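Notes on a Packing and Repair Table

The past season of work on this blog has been conducted from a single table, and several readers have written to request particulars of how it is arranged. The present entry sets out the practice now in force. It applies to small parcels and light repairs only.
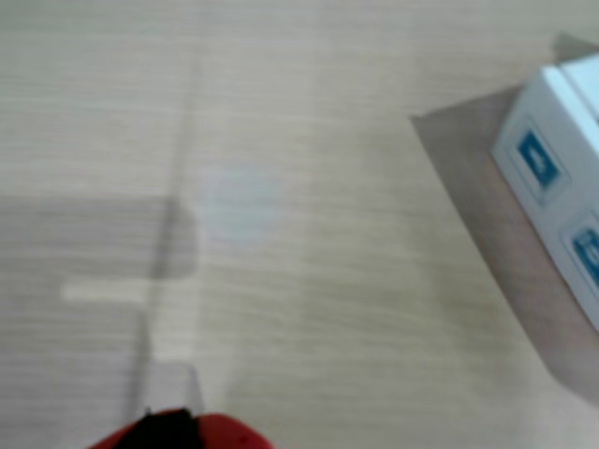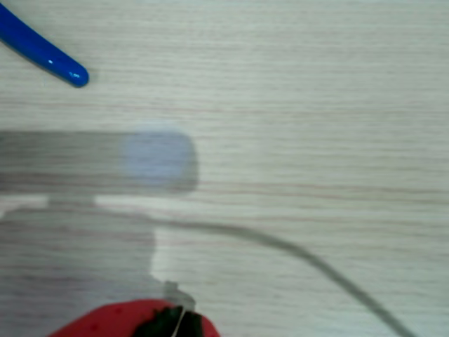 The surface

The tabletop is light-colored wood with a fine grain. It was chosen over the darker one previously in use, on which small screws were routinely lost. It is wiped down at the start of each session and again at the close. Liquids are kept on the windowsill.

Boxes and sheets

White boxes are set on a flat brown sheet before they are opened or sealed. The sheet is replaced when its corners begin to curl, generally after about 20 parcels. Outgoing items for Prusau are limited to 225 grams each, including wrapping, and are weighed before the tape is applied. Parcels for Kpodo are wrapped twice.

Hand tools

Tools with blue handles stay on the table during a session. All others are returned to the drawer after each use. This rule was adopted in November, following an afternoon in which 14 separate items had accumulated beside a half-closed parcel and the scissors were found inside it.

Matters outstanding

The drawer liner ordered from Sumine measured 32 centimeters across and did not fit. A replacement has been requested. The Cultero labels remain unsatisfactory in cold weather, and readers who have found a better adhesive are invited to write in.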